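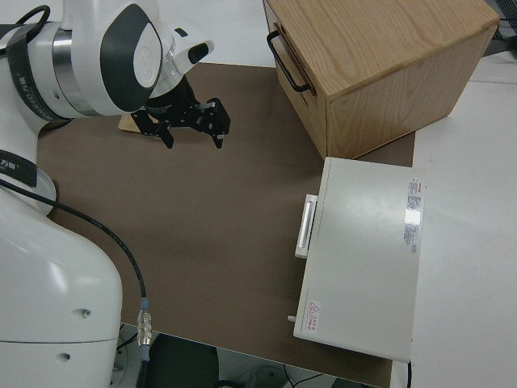

Photo: Plastden press office

Stories > Short Fiction > The Town With Two Scandals

THE TOWN WITH TWO SCANDALS

My mother wanted to be buried in Haslinger and my father wanted to be buried anywhere else, and they had been having this argument pleasantly for 30 years when the town ran out of room.

I should explain Haslinger. It has a river, a bakery, a bank that is now a second bakery, and a weekly paper that I edited until they found someone cheaper, who was my replacement's replacement. For most of its history it had no news. Then, in the same August, it had two scandals, and the paper, which had gone decades without needing a headline bigger than my thumb, called the first one Zatgate and the second one Natgate.

Zatgate concerned the parking lot. Zat was the name of the street, short for something long and Austrian that the sign painter had given up on. The county had sold the lot on Zat to the cemetery board, and the cemetery board had, without mentioning it to the cemetery, sold it to a pharmacy.

Natgate concerned the natatorium, and I'm not going to go into it. There were towels involved.

My mother learned about the parking lot from the woman at the first bakery. She came home with a rye loaf under her arm and set it on the table as though she were serving papers.

"They're full," she said.

"Who's full?" said my father.

"The dead."

He took this well. He got up and cut himself the heel of the loaf, which he was not supposed to have, and ate it standing at the window. I have rarely seen a man look so refreshed by a zoning matter.

"Then that's settled," he said.

It was not settled. My mother is a person who once returned a melon by mail. She wrote to the board and received a card with a lily on it. She wrote to the county and received the same card. She then wrote to the paper, which meant she wrote to me, although I was living in her spare room at the time and had passed her the stamps.

I printed it. It ran under the second Zatgate headline, next to an ad for towels that I now see could have been placed more carefully. In the letter she stated that she had lived in Haslinger for 67 years and had paid for a plot by the east wall, and that she intended to occupy it, if necessary ahead of schedule.

People stopped her on the street. The first bakery named a roll after her. The second bakery, the one in the bank, offered her the use of the vault, and to this day I don't know if they meant for storage or for good.

My father, meanwhile, had sent away for brochures. He'd always said anywhere else, and now he was being asked, for the first time, to say where. It was hard on him. He looked into the sea, but he didn't like boats. He looked into a mountain with a nice view and found that he would be facing the other way. He got as far as calling a place in the next county, and he hung up when they asked for his first choice of tree.

"What did you tell them?" my mother asked.

"I said I'd think about it."

"You don't like trees."

"I like trees," he said. "I don't like being asked."

The hearing was held in the school gym, in front of a banner for a team that had since merged with another team. The pharmacy sent a man in a good coat. The board sent the lily cards, a whole box, in case anyone wanted one. My mother had a folder with a receipt in it, and when her turn came she read the receipt aloud, including the part about returns.

The man in the good coat said that the pharmacy had no interest in plots that had already been purchased. It only wanted the parking lot. The east wall was on the other side altogether. Nothing over there had been sold, moved or touched, and my mother's plot was exactly where she had left it.

There was a silence in which a folding chair closed on somebody.

"And the one next to it?" said my father, from the back. He had not been on the list to speak.

The man looked at his map. The one next to it, he said, was open. It was the last open one, as a matter of fact.

My mother did not turn around. She put the receipt back in the folder and the folder back in her purse, and it took her longer than it should have.

"I'm only asking," said my father.

He bought it on the way out. He wrote the check against the wall of the gym, complaining about the price, which was $49 more than hers, and about the drainage on the east side, which he'd heard was terrible. In the car he said it was an investment and that he could always sell it.

"To whom?" said my mother.

He said he'd look into it. Then he asked if there was any of the rye left, and she said there was, and that he couldn't have the heel.

COMMENTS

I need the towel story. You can't do that to people.

My parents have had plots in two different states since their second honeymoon and neither one will budge. Sending this to both of them, separately.

Enjoyed this, but a melon would never survive the mail in August. Speaking as someone who has tried it with a cantaloupe.

^ The story doesn't say she mailed the melon in August. It says that about the scandals.

Fair. Mine was August.

Contact | Submissions | © Short Fiction Page | Back to top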